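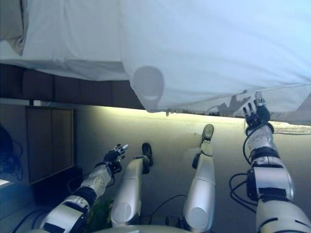 How many demonstrations does the Vemlow kit need before a robot can learn a household task?

Plan on 1,000 for anything involving cloth, and fewer for rigid objects. A mug has the decency to stay one shape. Fitted sheets do not, and our own set for bed making stands at 3,019 recordings, a good share of them kept as examples of how not to do it.

The Vemlow Demonstration Kit is a recording package for teams who already own a humanoid and would like it to do something useful. An operator drives the arms and hands, and the kit logs head video, wrist video, joint positions and finger commands on one clock. At the end of a take the operator presses keep, discard or "keep as failure." The third button was added in November and has since become the most worn.

In the box:
Head camera and bracket
2 wrist cameras with short cables
Merkell sync unit
Operator gloves, one pair (medium, or large on request)
Foot pedal for start and stop
Labeling software, one seat

The robot is not included. People do ask.

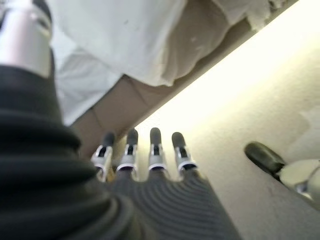 Page last changed: November, rev. 3

Wrist cameras ship set for a close working distance. Anything nearer than the fingertips will be soft, and that includes parts of your own robot. We tried masking those areas out and the trained policies got worse, so we stopped. If you want the mask anyway, it's under Settings, Export, Regrets.

Works with five-finger hands and most parallel grippers. Hands with an Endano controller need the adapter plate, sold separately, for which we are sorry in a general way.

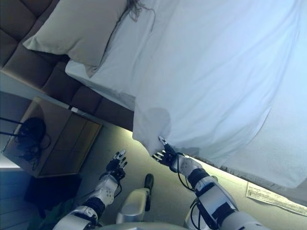

Labeling takes longer than recording, so budget for it. Each take is split into reach, grasp, move and release, and the software proposes the cuts from finger current and lets you drag them. Cloth confuses it, as it confuses everyone. With a thumb and index finger closed on a bunch of sheet, as the right hand has it, the grasp label should start when the fabric is pinched, and the idle left hand gets its own track marked "waiting." Please don't skip the idle hand. A policy trained without it will find hobbies.

A sample set of 1,134 labeled takes, collected with Hutsuliak, comes with every kit. Storage is your problem, and it will be a large one.

Lead time: ask
Returns: unopened kits only
Spare foot pedals: in stock, sold in pairs for reasons lost to history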